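[Birkum-list] Re: Socks, the great unpairing

Date: Jun 9, 2024
To: Birkum household swaps and mending list
Subject: Re: Socks, the great unpairing

A member on Semville Road wrote:

> I have read the whole thread and am none the wiser. We are two adults and
> a lodger and I have 39 single socks in a pillowcase. I have tried pinning
> them before the wash. I have tried buying all the same colour, which gave
> me nine slightly different blacks. My sister rolls hers, my mother folds
> hers flat, and the two of them can't be left alone at Christmas. Does
> anybody on this list have a way of doing it that lasts beyond a fortnight?
> Also, is it worth keeping the odd ones or am I running a hospice?

You are running a hospice, but so am I, and mine has a waiting list.

I can't promise you a fortnight. I can tell you what goes on here, which has lasted since December, and in this house that counts as a dynasty. The main change was giving up on the drawer. The drawer is where socks go to be forgotten by everyone except the moths. Everything small now goes straight off the airer into one shallow tray, and the tray gets carried to wherever there's a flat surface and somebody too slow to leave the room.

Shallow is the important bit. We had a deep basket before, and the bottom third of it was archaeology. I once found a swimming cap down there that fitted none of us. With low sides the heap has to spread out, and you can see what you've got without going in up to the elbow.

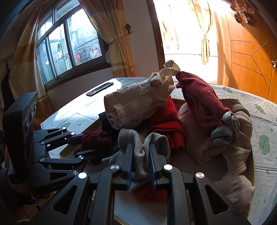 The heap, with something grey and knitted in the jaws and a maroon one just to its left.

I do the greys first. The bright ones will look after themselves, as any fool can find a red sock, but the greys all claim to be related and have to be questioned one at a time. Hold each one up by the cuff and let it hang. You'll see the length and the heel straight away, and those settle most arguments before you get to the pattern. Laying them flat and squinting is how I came to wear one walking sock and one school sock to the Gisedon plant sale, where a stranger complimented me on them.

Then rolling versus folding. I'm sorry to side with your sister. I know the case against rolling (it ruins the elastic, it's slovenly, my own grandmother would have had views), and if you turn one cuff over the other and haul on it, then yes, you'll have bell-bottoms by autumn. Roll loosely from the toe and leave the cuffs alone. They come undone a bit if you throw them, so don't throw them. Your mother can go on folding the woollen ones flat, which they prefer, and perhaps that will get you all as far as the pudding.

For small stuff that isn't socks, I fold in half, then in half again, and stop. I was once lent a book on the subject that had eleven stages for a vest.

The bed is the best place for all this if yours is made. Ours has the sheet with the little green cloud creatures on it, chosen by a person who was six at the time and has since denied everything. Pull the sheet tight first or the rolled ones wander off to the low side and go down behind the mattress, and then you're back where you started with 39 singles.

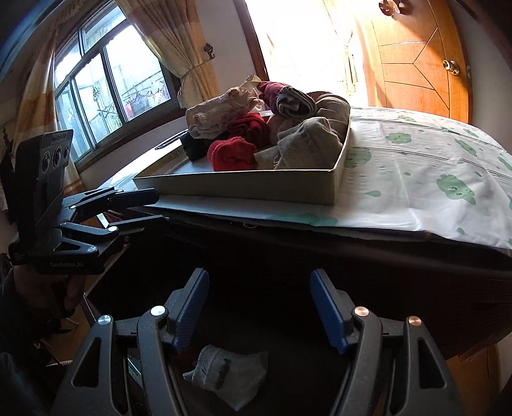 WHAT TO DO WITH THE ODD ONES

Keep them until the next two washes have gone through. Anything still single after that is bereaved and should be told so kindly. Good wool goes in the darning bag, cotton does for shoe polish and the bath taps, and the really thick ones make a decent cover for a hot water bottle if you aren't proud. Ones with holes in the heel AND no partner go in the rag bank by the Semville Road car park. I have watched myself put one back in the tray out of pity, and it was still there at Easter.

The pillowcase has to go, by the way. You can't see into it, so you'll never look. Tip it out somewhere light, get the lodger's to one side, and I'd bet on at least a few reunions.

If you still have spares in dark green, ribbed, medium, I've a widower here who would like to hear from you.

--
Birkum household swaps and mending list
To leave, send a blank message with UNSUBSCRIBE as the subject.
Please trim your quotes.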